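Search posts Enter keyword
Myrto Stergiou, Wallell Automation Workshop
November 2021

1/ The Wallell picking cell is serviced every 200 hours. The steps are set out in this thread for all operators.

2/ Stop the arm and lock the cell. Check that the cables over the wrist move freely and do not snag on the gripper.

3/ Tighten the bar clamp on the bin rim by hand. A bin that shifts will spoil the taught positions.

4/ Leave the mixed test items in the bin and run 10 slow picks.
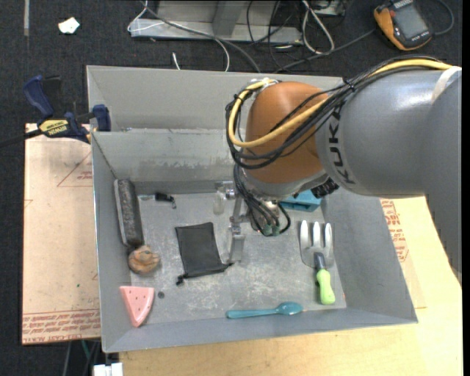

5/ Record any missed pick in the log and inform Demetrio Robles.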